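Workshop > Notebooks > Furniture bench

Last updated: December

Table with drawer, entry 3

Back on the dark table from the Farnitz job. The top has had its last coat and I'm leaving it alone now. Gloss is even enough under the strip light, a bit of mottling if you get your eye down low, but I don't want to cut it back again. Put the shallow white bowl on it to see how it looks with something standing there. Keep it towards the back, please, and no tools on the top.

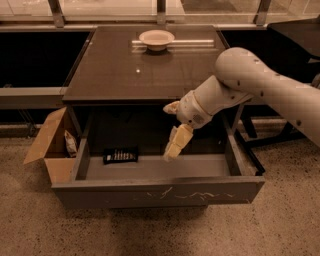
The drawer is the bigger job. It's as wide as the table will take, so any slack in the runners shows at the front. Waxed both with the Prutitier paste and it pulls all the way out without catching. Front panel still has the pale scratches low down in the middle. Tried 2,000 grit on a test piece, then 3,000 - the finer one leaves less haze, so I'll use that.

The little black tray can stay in the drawer, on the left. Nothing else in there until the floor has been wiped out.

To do:
- scratches on drawer front
- ask Zovilier about the stain, order 129
- check left side of drawer for square

Stopped at 4.40.

Recent entries
Kramer chair, loose back rail
Wax tests on offcuts
Sharpening, small chisels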